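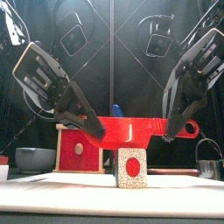 Plollis Kitchen Hire: common questions
Updated August
By the Plollis office
2 min read

What can I hire?
Pans, stockpots, mixing bowls, serving dishes, cake tins and cutlery. The list has 333 items on it and we add to it when customers ask for the same thing often enough. We don't hire out knives or anything that runs on gas.

How long can I keep things?
The standard hire is 9 days. If you need longer, ring before the last day and we will extend it if no one else has booked the same items.

Do I pay a deposit?
Yes, £40 per order, whatever the size. It goes back to the card you paid with once everything has been checked in.

Where do I collect?
From our counter in Skusard, next to the Tovivent car park. The counter is closed on Sunday. Delivery is available inside the town only, and the driver won't carry crates up stairs.

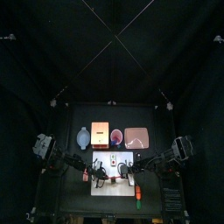
Four items set out in a row on a black tabletop.

Do I have to wash up before returning?
Yes. Everything should come back clean and dry. A washing-up charge is taken from the deposit if it doesn't. Most bowls and dishes can go in the dishwasher, but non-stick pans should be done by hand with a soft sponge.

What if I break or lose something?
Tell us when you bring the order back. Chips and small scratches are not charged. For a lost or broken item you pay the replacement price printed on your hire sheet.

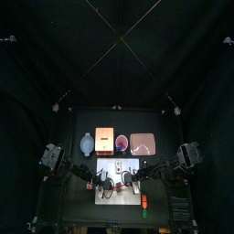 Lids are priced separately from pans, so a missing lid does not mean paying for the whole set.

Can I buy items I have hired?
Sometimes. Older stock is sold off at the counter. The Vaněk casserole dishes are not for sale.

Can I cancel?
You can cancel free of charge up to 2 days before collection. After that we keep half the hire fee and return the deposit in full.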